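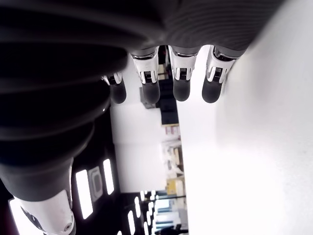 The Forasik tableware collection reached stores in July, and its makers at Ulance have since turned their attention to a narrower question: what a single place setting requires before a guest sits down. The company has 2000 plates in its first production run and has printed no instructions for any of them. Buyers are left to decide what belongs beside the dish and what should be put away in a bag or a cupboard.

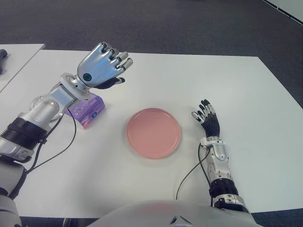
Saulius Adomaitis

The salmon-pink plate has a low rim and a matte surface, and it is shown to best effect on plain white. A small purple box set to one side gives the table a second color. Ulance recommends a wide margin of bare tabletop between the two, particularly at gatherings where small gifts are exchanged.

Storage receives equal attention. The Boonchu line of white fabric bags, sold separately, is intended for linens and wrapped goods that would otherwise crowd the table. Nearly 3000 have been ordered by retailers to date.

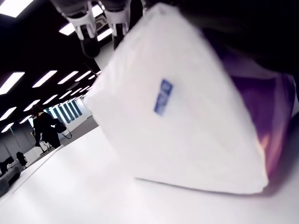 Nipon Meesuk disagrees with the company on one point, and maintains that a soft bag should be put away before the plates come out, as fabric left on a dining table tends to stay there through the meal. Ulance intends to address the matter in its Sedum catalog, which will present 6 table arrangements.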